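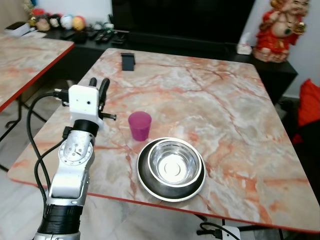 The first thing Saodah Govindasamy did when the arm arrived at Nimmont was move her chair. She had sat at the same end of the day room for six years, where she could see both the door and the residents. The arm needed that corner, so she went to the other side and spent October learning to watch the room from there.

Nimmont is a small care home with a staff of day aides. A good part of their shift goes to picking things up and setting them down again: cups after juice, bowls after the house dog has eaten, remotes that have wandered off. Wahyudi Manurung, who manages the home, kept a log for a month before he agreed to a trial with Hondach, a small automation company. The aides had cleared or moved 1141 items in that time.

"I didn't think that was the hard part of the job," he said. "But it was the part that kept interrupting the hard part."

The arm is slow. Suryani Tarigan, the Hondach technician assigned to the home, has spent most of her visits on cups, which are light and tip easily if the fingers close at the wrong height. Bowls are a separate problem, and for now she has it take them by the rim. She logged 147 practice grasps in one afternoon and went home with a sore back from leaning over tables.

The aides were told in writing that no hours would be cut during the trial. Ryan Bickerstaff, who has worked days at Nimmont for two years, asked what happens after it. He hasn't had a full answer.

"I'd rather sit with people than carry dishes," he said. "I also want to know who pays me to sit."

Manurung says the contract lets him stop at any point, and that he has asked the owners to put the staffing promise in next year's budget. They meet on it later this season.

Govindasamy has kept her new spot. She still wipes the tables herself - the arm doesn't do that - and she turns it off before lunch, when the room gets crowded.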